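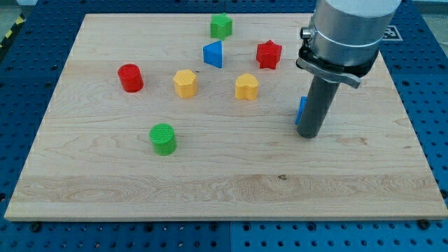

Before we speak about shooting, we must speak about the surface on which you practise it. Most of you will not have ice in the summer months, and the stick behaves differently on every floor. Concrete eats the blade and gives too much friction, so the player learns to push the puck with the arms only. A wooden board with a visible grain, like the light maple one on the blue table, is a good thing to think with: ask yourself in which direction you would shoot, along the grain or across it. In this course we always lay the board so that the puck travels along the grain.

Handout 6: The wrist shot off the ice
Course for youth hockey coaches, second part
Prepared by Alvar Myklebust

1. Position of the body
The feet are a little wider than the shoulders. The knees are bent and the weight begins on the back leg. Young players often stand too straight, and then the shot has no force from the legs. Correct this first and leave the hands for later.

2. The hands
The lower hand slides down the shaft until the player feels pressure in the blade. The upper hand must be free from the body. If the elbow is glued to the ribs, the blade cannot turn over at the end.

3. The movement
The puck starts near the heel of the blade and rolls towards the toe. During this time the weight goes from the back leg to the front leg. The blade finishes by pointing at the target. For a low shot, finish low. For a high shot, finish high, but not before the low shot is stable.

4. Amount of practice
For players under twelve, 100 shots in one session is enough, divided into sets of 20. Older players can do 200. Between sets they put down the stick and shake the hands. A tired player repeats the mistake and learns it very well.

5. Homework for coaches
Observe one player of your team during a full set and write down where the weight is at the moment of release. Shiuli Saha will collect the notes at the next meeting. Please write by hand or type, both are accepted, but put your name on each page.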